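Tulham-floor list
Date: Aug 5, 2024
Subject: Re: the arm, and what happens to the sort bench

> On the bench we were told the Prondance arm takes over the mixed bins
> in November. No one has said what the 6 of us on sort do after that.
> Do we move to packing? Do we keep the bench rate? Also is it true one
> person will be minding the arm AND doing returns at the same time?
> I've done this job 13 years, I'd like to hear it before it's on the wall.

Typing this on break so sorry for the mess. I've been on the trial side for a few weeks, can answer some of it.

Nobody is off sort in November. What I was told is the arm gets the mixed bins on one line only, the other line stays by hand till spring at least. Rate stays the same if you move to packing. I asked for that in writing, don't have it yet - will forward when I do.

Minding the arm plus returns: yes that was the plan on paper. I said no way. Last full run was 457 picks and I had to step in 24 times, mostly clear plastic and anything lying flat. You can't be at the returns desk and do that. You stop it, clear it, start it again, and by then you forgot where you were with the other thing.
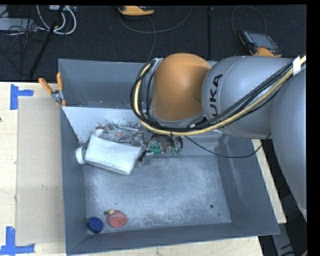 Bottles it's mostly OK with. Crumpled wrap is the bad one, and small caps that end up in the corners, it goes for them and comes up with nothing, then tries agian. Joturora (the people doing the software) say this gets better with more runs. Maybe. I'd plan on it being how it is now.

What does change, for whoever minds it:

- less lifting, my shoulder is better, not going to lie
- a lot more standing and watching. The time drags
- you need the controller training, two half days, paid
- you're on your own more. On the bench you talk all shift. I miss that more than I thought

The Zariņš site has had theirs longer and over there they swap every two hours, arm then bench then packing. I want us to ask for the same. Two hours is about my limit before I stop seeing what's in front of me. And everybody on sort should get the training if they want it, not just whoever is on the trial right now, otherwise the bench folks get stuck when the second line goes over.

If you've got questions send them here before the shift meeting and I'll put them in one list. Short ones please. Already have the rate, the swaps, and who gets called when it stops on nights - right now thats no one.

Break's over, more later

> Also do we still need gloves if we aren't touching the bins?

Yes, you still reach in to clear it. Gloves stay.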